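Drudthorpe Parish Archive Working Group
Minutes of meeting held Aug 8, 2024, Flondmont Room 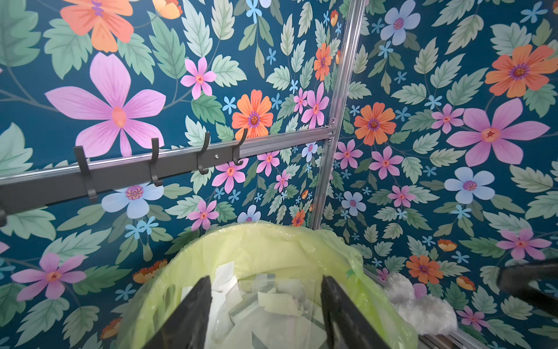
Present: Jinlong Wan (chair), Maricel Ocampo, Imad Daher, Colm Doherty (minutes)
Apologies: Vilém Oravec

1. Minutes of previous meeting
Approved with one correction: item 4, "Kuruc deeds" to read "Kuruc leases."

2. Retention schedule
MO presented draft 5. Routine correspondence to be kept for five years, then reviewed. Leases, maps and registers are permanent. ID asked whether duplicate rate books count as registers. Agreed that they do where the copies carry different annotations. Clause 11 to be reworded.

3. Kuruc leases
145 items listed to date. 56 have no legible date and are filed by tenant name. CD noted two spellings of the same surname in the index. Cross-references to be added under both.
Action: CD

4. Storage
Humidity in the lower store remains above the agreed limit on the north side. Shelving to be moved away from the outer wall before any further boxes are placed there. The quote from Hutari for a second dehumidifier was received and deferred until VO can attend.
Action: ID to obtain a comparison quote

5. Reader access
Requests to be made in writing. Pencil only at the tables. Copies of fragile items will be supplied from scans where a scan exists.

6. Any other business
MO reported that the catalog export drops accented characters. JW to raise with the supplier.

Next meeting: date to be circulated by CD.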